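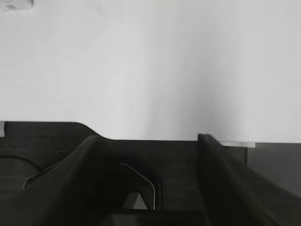
Fig. 4. Pale surface, dark equipment in front.

4.2 Loading books on the Prolesura reader

Before you start, charge the reader to at least 45 percent. The memory holds about 700 books of usual size.

1. Connect the reader to the computer with the cable from the box. Wait until the word READY comes on the screen.
2. Open the folder Books. Do not rename this folder.
3. Copy your files into it. The reader accepts EPUB and PDF. A single file must not be larger than 260 MB.
4. Eject the reader in the computer, then pull out the cable.
5. Press Library, then Refresh.

Note: Books of one series are sorted by the number in the file data, not by the title. If the second volume of a series stands before the first, open Edit Details and write the number by hand.

Note: Books bought in the Vellunwood store come by wireless and do not need steps 1 to 4.

Caution: Do not pull out the cable during copying. The list of books can be damaged, and your bookmarks will be lost.

If the message "Error 89" appears, the file is protected for another account. Sign in with the account which bought the book and repeat step 5.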